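# La célula antes de la célula

*La puesta a punto de un brazo robótico en Ternberg comienza en un modelo por ordenador y termina con una llave dinamométrica. El equipo de mantenimiento de Lumbantobing explica cómo se prepara, se vigila y se repara una máquina que debe trabajar sin sobresaltos.*

En la planta de Ternberg, la jornada del equipo de mantenimiento empieza con la lectura del cuaderno de turno. Zahira Nasution, responsable técnica de la célula de manipulación, conserva la costumbre del registro en papel, aunque todos los parámetros se almacenen también en el servidor. Cada anotación lleva hora, firma y número de eje. Las entradas más antiguas corresponden al mes de diciembre, cuando la empresa Lumbantobing decidió sustituir el brazo anterior y rehacer por completo la célula.

El encargo comprendía el desmontaje del equipo retirado, la preparación de un nuevo pedestal, la instalación del brazo y la redacción de un plan de conservación. La ingeniería se confió a Grasham, que destinó a Ternberg a dos de sus técnicos, Hakim Pasaribu y Upendo Wanyama. Ambos habían trabajado ya en instalaciones de tamaño semejante y propusieron dedicar las primeras semanas al modelo digital, antes de abrir ningún embalaje.

La propuesta encontró reservas. El calendario de la planta dejaba poco margen y una parte de la dirección prefería comenzar con la obra civil. Prevaleció finalmente el criterio de los técnicos, apoyado en un antecedente de la propia casa: el brazo retirado se había atornillado a una placa demasiado próxima a la valla, y durante toda su vida útil trabajó con el tercer eje limitado por programa.

«Aquel límite figuraba en el sistema como provisional», recuerda Nasution. «Estuvo en vigor hasta el último día.»
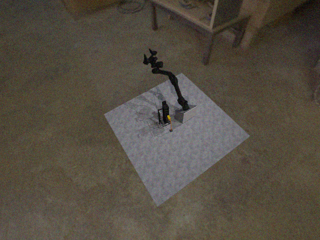 El modelo de Ternberg se construyó en Liriser, el entorno de simulación que Grasham emplea para los estudios de alcance. Pasaribu prefiere comenzar con muy pocos elementos y añadir la valla, los armarios y las canalizaciones cuando las posturas básicas están resueltas. La disposición de partida sitúa el brazo sobre un pedestal gris de planta reducida, encima de una superficie clara y cuadrada, con un bloque negro vertical a poca distancia y un armazón abierto de perfiles finos en torno a su parte inferior. Entre ese armazón y el pedestal queda un hueco estrecho, ocupado por un pequeño objeto amarillo, y es en ese tipo de espacio donde se concentra el estudio. El brazo extendido hacia fuera, con la pinza en el aire más allá de la superficie clara, presenta pocas dificultades. El regreso hacia la base obliga a plegar el codo y a elegir entre varias configuraciones de muñeca, no todas compatibles con el paso de las mangueras.

El estudio de Ternberg reunió 317 trayectorias. Wanyama las clasificó según la distancia mínima a los obstáculos y descartó las que exigían un giro brusco de la muñeca cerca de una singularidad. De ese trabajo salió la principal modificación del proyecto: el pedestal se desplazó 200 milímetros respecto del plano inicial y se giró para que la salida de cables quedara del lado del pasillo de servicio. El cambio permitió prescindir del límite en el tercer eje.

## Del modelo al suelo

Una simulación parte de un suelo perfectamente horizontal. El de la nave tiene más de treinta años y conserva las huellas de tres distribuciones anteriores. La nivelación del pedestal ocupó una jornada completa, con cuñas de acero, mortero sin retracción y dos comprobaciones separadas por el tiempo de fraguado. Solo entonces se izó el brazo.

Syafiqah Liem, encargada de la metrología, dirigió la calibración posterior. El procedimiento de la casa consta de los siguientes pasos:

1. Verificación de las marcas de cero en los seis ejes, con la máquina sin carga.
2. Apriete en cruz de los tornillos de la base, en dos pasadas, y marcado con pintura de cada cabeza.
3. Determinación del punto central de la herramienta mediante una punta fija.
4. Medida de la base de trabajo en cuatro puntos y comparación con el modelo.
5. Ejecución de las trayectorias a velocidad reducida, con un técnico junto al mando de paro.

La comparación del cuarto paso reveló una desviación en una de las esquinas de la mesa. Liem repitió la medida, desmontó el apoyo correspondiente y encontró una rebaba bajo la placa. Corregido el defecto, la base se midió de nuevo y el modelo de Liriser se actualizó con los valores reales. Desde entonces, toda modificación física de la célula exige una revisión del archivo digital, firmada por quien la realiza.

## El plan de conservación

La célula entró en servicio con un programa de mantenimiento más estricto que el de su predecesora. Cada semana se limpian los dedos de la pinza y se examina el haz de cables en toda su longitud, con especial atención al tramo del codo. A las 900 horas de funcionamiento se toma una muestra de grasa de los reductores, se comprueba el par de los tornillos de la base y se repite la medida con la punta fija.

La primera de esas revisiones dio ocasión a la única reparación registrada hasta ahora. La muestra del quinto eje contenía partículas metálicas por encima del valor admitido en el plan. Suryani Nasution, mecánica del turno de tarde, retiró la tapa, vació el alojamiento y halló una junta mal asentada. Se sustituyeron la junta y el lubricante, se lavó el reductor y se tomó una segunda muestra al cabo de dos turnos, con resultado conforme. La parada se aprovechó para cambiar una brida del haz que mostraba roce.

El incidente dejó una enmienda en el procedimiento. El asiento de las juntas se comprueba ahora antes del cierre de la tapa, con galga y con una segunda firma. La versión vigente del plan lleva fecha de 3 de febrero de 2025 y puede consultarse en el armario de la célula, junto al cuaderno.

Grasham mantiene acceso al modelo y participa en las revisiones mayores. La próxima intervención prevista es la incorporación de un segundo juego de dedos para piezas de menor diámetro. Wanyama ha iniciado ya el estudio de alcance, y Liem ha solicitado que la nueva herramienta se pese en la planta antes de introducir su carga en el controlador.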